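Dredgate Breakfast Room: progress report to the Nazari Fund
30 Dec 2018

14 shares | 3 comments

Dear friends at the Fund, we owe you news of the second half of the year, and I'm glad to say most of it is good, though I will get to the boiler in a minute. When you agreed to support a breakfast room for families in Dredgate we promised to open four mornings a week by the fall, and we have done that, apart from two mornings in December when the hot water gave out and we had to send everyone along to the school with cereal bars and our apologies.

We have now had 186 children through the door, many of them with a parent or grandparent who stays for coffee (we hadn't planned on so much coffee, and you'll see it in the supplies line). The menu has settled down to oatmeal, toast, eggs when the price allows, and fruit every day. Fruit was the thing parents asked for most in the sign-up forms, and the wholesaler in Brurnari has been very good to us about delivering before seven. 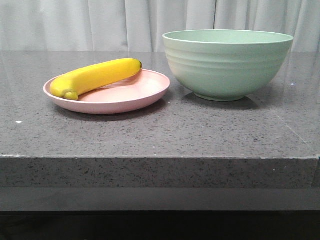

The toast, on the other hand, has been a trial. The first toaster could not keep up and the second one trips the breaker if the kettle is on, so we have learned to do things in turns. An electrician has quoted for a separate circuit and we would like to move some of the unspent travel money over to pay for it, if you are happy with that. The boiler was repaired under the landlord's cover and cost us nothing but worry.

Staffing is steady. We have four paid helpers, two of whom finished their food safety course this month, and the Imivo bakery continues to send us its day-old bread, which the children like very much with jam.

The accounts are attached as a separate sheet. Please do come by for breakfast any morning we're open. We would love to have you, and there is always plenty of coffee.

With warm thanks from all of us at the Breakfast Room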